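Sorting and Cleaning Molded Play Food

Updated 1 September 2020

Molded play food collects dust in its seams and ridges, and a set that is stored unsorted wears faster than one kept in trays. The procedure below covers soft, hollow or solid pieces of the kind sold in the Zukovel and Stitham ranges. It does not apply to wood or felt.

You will need a shallow tray with a raised rim, a soft toothbrush, mild dish soap, warm water and two dry towels. Allow 30 minutes for a set of 24 pieces, plus drying time.

1. Empty the storage bin onto a flat surface and remove any piece with a split or a sticky coating. Split pieces take in water and should be discarded.

2. Group the rest by shape – long pieces together, round pieces together. Long pieces go in the tray parallel to its long sides.

3. Check each piece for a seam line. On long pieces it normally runs lengthwise. Ridges and creases near the tip hold as much dirt as the seam and are easily missed.

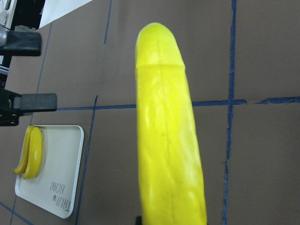

Long yellow piece with a rounded tip. Note the lengthwise seam and the faint ridge below the tip.

4. Dip the toothbrush in soapy water and work along the seam in one direction. Brush ridges crosswise. Do not use a scouring pad, as it dulls glossy surfaces permanently.

5. Rinse under a slow tap. If the piece has a vent hole, keep the hole facing down and squeeze out any water before setting it aside.

6. Dry on a towel for 14 hours, turning once. Keep pieces out of direct sun – yellow and orange pigments fade first.

7. Return dry pieces to the tray in a single layer. Stacked soft pieces can take on dents that do not come out.

Chala pieces have a painted finish and should be wiped with a damp cloth only. For Dusta sets, skip step 5 and blot with a towel.

Repeat in October if the set is in daily use.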